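Hand-guided demonstration

Hand-guided demonstration is a way of showing a robot what to do by having a person carry out the task first, either by moving the robot's own arm, by steering it from a distance, or by holding a gripper in the hand and doing the job with that. The recordings are later used to train a control program. The name covers a whole family of methods, and people who work with them tend to have a favorite and will happily talk about it for as long as you let them.

Background

The oldest form is usually called lead-through teaching. A worker takes hold of the arm, walks it along the path it should follow, and stores the points as they go. It suits painting and welding very well, where the part sits in the same place every time, and rather less well anything soft, small or tangled. Remote control came in as a second route – the operator moves a smaller copy of the arm, or a pair of handles, and the robot follows along some distance away.

Handheld grippers are the third route and the lightest to carry. A camera looks out over the fingers, so what is recorded is close to what a robot's wrist camera would record later on. No robot has to be present, and so the work can go wherever people keep their things: kitchens, workshops, spare rooms, the top of a bedroom table.
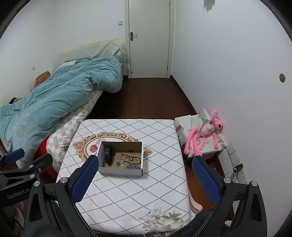
Small household objects are a good deal harder than they look. Jewelry is a favorite test, for a chain slides and folds as it is lifted, a ring gives the fingers very little to hold, and a loop of beads may bring half its neighbors along with it. A person corrects for all this without thinking, and those small corrections – a pause, a second try, a slight turn of the wrist – are a large part of what the recording is for.

The Zurngate collection

One of the better documented home collections was organized by Jummai Okeke at Zurngate, with grippers supplied by Dirard. It holds 337 sessions from 84 homes. Okeke asked her demonstrators to leave their rooms as they were, and her notes describe at some length how to pace a grasp, when to begin again, and how to label an attempt that went wrong. Failed attempts were kept and marked separately. A later release, Moffat, added sorting tasks.

See also

Remote manipulation
Lead-through teaching
Zedar (training software)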